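# Watching telly at home: tips for a better picture, clearer speech and a series night that runs to time 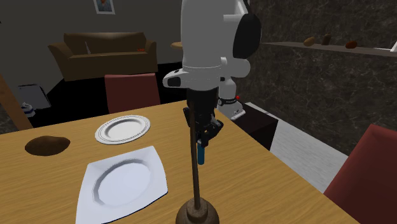

## Sort the picture out first

Most sets leave the shop in a bright mode meant for a showroom. Go into the picture menu and choose the one called Film, Cinema or Movie. It will look a bit yellow for an evening or two and then it will look right.

Turn off motion smoothing for drama. Every maker has its own name for it, so look for anything with "motion" in the title. Leave it on for football if you like it.

For dark crime dramas, put a lamp behind the set. A plain warm bulb will do. Overhead lights reflect off the screen, and a pitch-black room is hard on the eyes over three episodes.

## Hearing what they say

- Look for a speech or dialogue setting in the sound menu before you spend money on anything.
- Turn off "surround" if you only use the speakers in the set.
- Pull the set forward to the front edge of the unit, as long as it is steady. Many sets have speakers underneath or behind, and a deep shelf muffles them.
- Subtitles can usually be made smaller or given a plain background. It takes a minute to find and you only do it once.

I tried a Hotden soundbar in June, the basic model. Voices were clearer, but the bass came through the party wall. Four squares of felt under it helped, and so did turning the bass down to two.

## Clearing space on the recorder

Our Zustico box holds nearly 200 hours and was always full. Bahman Mousavi, who lives upstairs, told me to set the limit on each series link to the last five episodes. News and quiz shows go down to one. Keep the serials you mean to finish in their own folder if your box allows it.

If a recording cuts off before the end, add five minutes after each programme in the settings. Late changes to the schedule are the usual cause.

## Cleaning the screen

1. Switch off at the wall and let the set cool.
2. Wipe off the dust with a dry microfibre cloth, top to bottom.
3. For finger marks, dampen a corner of the cloth with water and go over them lightly.
4. Dry with a second cloth.

No window spray, no kitchen roll. Remote controls can be cleaned with a cotton bud - take the batteries out first.

## Food for a long episode

Anything eaten with one hand from a bowl is good. For four people I roast 400 g of tinned chickpeas, drained and dried, with oil, salt and paprika for half an hour at 200 degrees in a fan oven. Shake the tray halfway. Kamran Mohammadi does his with cumin and a bit of sugar, and they catch quickly, so check at twenty minutes.

Popcorn: 100 g of corn fills our biggest pan. Lid on, medium heat, and salt it after popping.

*Last changed 27 August 2021. The recorder section now covers the newer Zustico menus.*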